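New house rules for robot arms at Dinder

Anyone sharing a room with a robot arm at the Dinder workshops in Skinedcombe will have a fresh set of house rules to read from October, and rather a friendly set they are too. The 13 pages, put together by Waraporn Suksawat after 30 or so drafts (her own estimate, and she laughed when she gave it), cover speed limits near people, who may press restart, and where chairs and cables ought to go while an arm is working — a subject that took up most of one long afternoon. Drawers get a page to themselves, with arms told to slow down before reaching into one, and people asked to keep their hands well out until the gripper is clear.

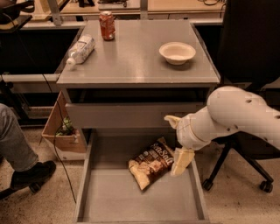

Huia Cosgrove welcomed the rules but would like the restart page pinned up by every door, saying that new starters seldom read to page seven on their first morning.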